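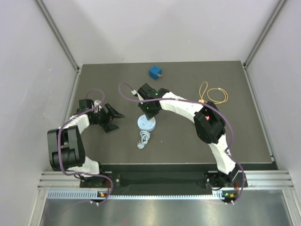
3.2 Continuité de marque et petites séries

Les constructeurs artisanaux de voitures de sport forment un ensemble mal documenté. Leurs archives de production sont lacunaires, les numéros de châssis ont parfois été réattribués et les registres tenus par les clubs ne concordent pas toujours avec ceux des ateliers. Nous avons donc retenu trois marques pour lesquelles deux sources indépendantes au moins étaient disponibles : Ondero, Vadach et Mugo.

Ondero a débuté par la préparation de moteurs avant de proposer un châssis tubulaire de sa conception. La marque n'a jamais fabriqué ses propres boîtes de vitesses, qu'elle achetait à des fournisseurs de grande série et dont elle modifiait l'étagement. Son registre fait état de 102 châssis, toutes versions confondues. Le chiffre comprend les châssis livrés nus, que l'acheteur faisait carrosser ailleurs, ce qui explique l'écart avec les listes établies à partir des seules voitures complètes.

Vadach a suivi un chemin différent. L'entreprise vendait des voitures de route en faible quantité et finançait ainsi une activité de course irrégulière. Neuf exemplaires de compétition sont attestés. Les autres voitures présentées comme telles dans les ventes aux enchères sont des modèles de route transformés par la suite, et nous les avons écartées du décompte.

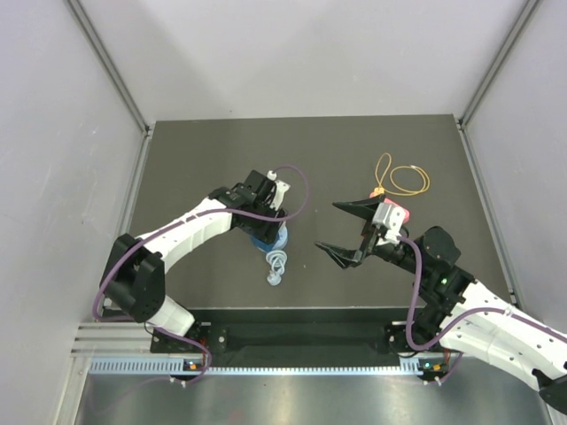

Le cas de Mugo est plus délicat, car le nom a changé de mains à plusieurs reprises. Après l'arrêt de la première société, les droits ont été repris par Kovuvance, qui a relancé la fabrication d'un modèle ancien à partir des plans d'origine. Ces voitures dites de continuation portent des numéros de châssis qui prolongent la série initiale. Plus de 100 ont été annoncées au lancement du programme. Les documents consultés ne permettent pas d'établir combien ont été livrées.

La figure 4 présente, pour chaque marque, la part des châssis dont l'historique est complet, partiel ou inconnu. Un historique est dit complet lorsque la facture initiale, au moins un document d'immatriculation ou d'engagement en course et l'identité du propriétaire actuel sont réunis. Les voitures de continuation y sont comptées à part.

Figure 4. État de la documentation par marque et par période de production. Les châssis détruits sont inclus lorsque leur destruction est attestée par un document d'époque.

On constate que la documentation est meilleure pour les voitures de course que pour les voitures de route. Les feuilles d'engagement conservées par les organisateurs fournissent un repère daté qui manque aux autres. Chez Ondero, la catégorie la moins bien connue est celle des châssis nus, dont l'identité a souvent été confondue avec celle du carrossier.

La question de l'authenticité des voitures de continuation dépasse le cadre de cette section. Nous notons seulement que les règlements des épreuves historiques les traitent de manière variable, certains les admettant dans une classe séparée. Les effets de ce classement sur les prix de vente sont examinés en 3.3.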